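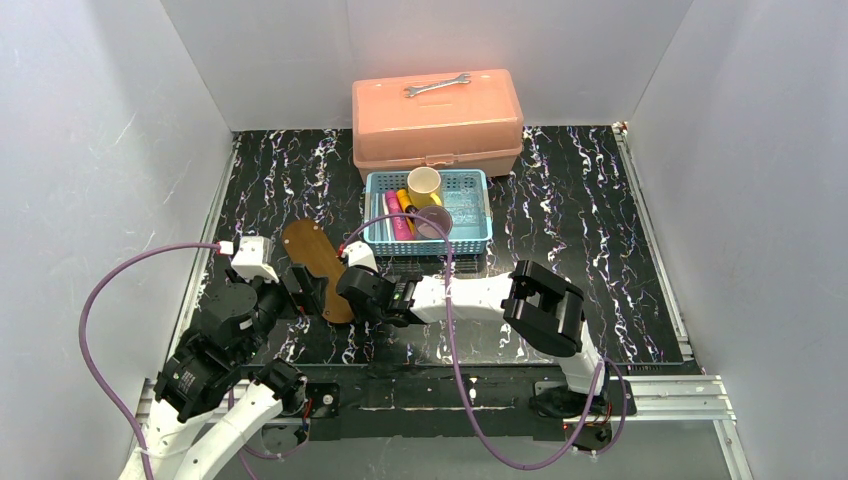 **FOR IMMEDIATE RELEASE**

**Flovelix Opens Registration for Household Repair and Reuse Program**

HITIER, April 12, 2021 - Flovelix today opened registration for its Household Repair and Reuse Program, a series of free evening workshops for residents who want to fix, sort and pass on everyday goods. The program will be held at the Rewi Center on Iltero Street and will run through the end of October.

The program offers 488 places over the season. Each session lasts 90 minutes and is limited to 40 participants, seated at separate workstations in the center's main hall. Residents may register for as many as three sessions. Those who have never attended a Flovelix workshop will be given priority until registration has been open for two weeks.

Sessions are arranged by subject. The opening group covers basic hand tools, loose hinges and handles, and the care of plastic storage goods. Later groups take up small furniture, kitchenware and bicycles. Electrical repairs are not part of this year's schedule, although participants may bring a lamp or small appliance to be assessed for safe disposal.

"People have spent a great deal of time at home over the past year, and many of them have looked hard at what is in their cupboards," said Bevan Doolan, program director at Flovelix. "We hear from residents who would gladly repair a chair or a drawer if someone showed them how to begin. The workshops are meant for them, and no experience is expected."

The program follows a household goods collection held by Flovelix last October, in which residents of Hitier turned in 1767 items. Most were kitchen goods, hand tools and storage containers. Items that could be cleaned and used again were offered to local families at no charge, and a portion was set aside as practice material for the workshops.

Tools will be provided at every session and cleaned between uses. Participants may bring one item of their own, provided it can be carried by one person. Face coverings are required inside the Rewi Center, and doors will remain open during sessions when weather permits. Children aged 12 and older may attend with an adult.

Registration is available at the Rewi Center front desk and by mail. Forms may also be collected from the Flovelix office during business hours. Residents who need step-free seating or an interpreter should note this on the form.

**About Flovelix**

Flovelix is a nonprofit organization based in Hitier. It runs practical education programs for adults and families, including repair workshops, a tool lending service and seasonal collections of household goods.

**Media contact**

Bevan Doolan, Program Director
Flovelix, Hitier

\###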